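Setting up the Prurner hand-held gripper pair for tabletop recording

Applies to the Prurner two-hand kit with the Esoven recording software. June 11, 2018

The kit is sold as a pair of hand-held grippers, one for each hand, with cables, mounting plates and a licence for Esoven. It lets an operator record pick-and-place work by hand for later playback on an arm. Set-up takes around 45 minutes the first time. The steps assume a plain table and one small task, such as lifting a sponge off a dish rack.
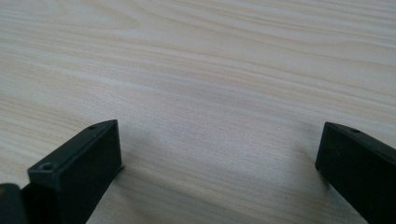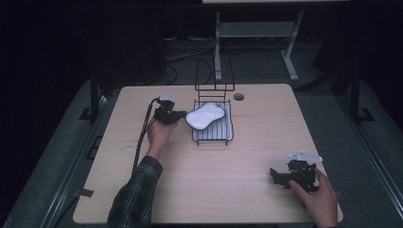
Light wood-grain tabletop, black grippers.

1. Prepare the table

Choose a matt surface. Gloss tops reflect the room lights and Esoven loses track of the fingertips. Leave at least 200 mm clear on either side of the object so that both grippers can come in low.

2. Fit the fingers

Slide each finger on to its carriage and tighten the screws by hand, then a quarter turn with the key supplied. Do not use thread lock. Open and close the jaw fully. If it catches, slacken the screws and start again.

3. Route the cables

Leave enough slack for a full arm's reach. A cable that pulls on the wrist shows up in the recording as drift – this is the most common fault reported to the Piltisby service desk.

4. Calibrate

Open the Riviere profile in Esoven. Rest the fingertips on the table, jaw wide open, and hold still until the bar turns green. Repeat for the other hand. Calibrate again after 30 recordings, or whenever a finger has been removed.

5. Record a trial

Start with both grippers at rest. Move at half your normal speed, close on the object, lift, set down and return to the start position. Discard the first 2 takes.

Known limits

The jaw has no force reading, so soft objects are easily squashed. The key is a poor fit and is worth replacing.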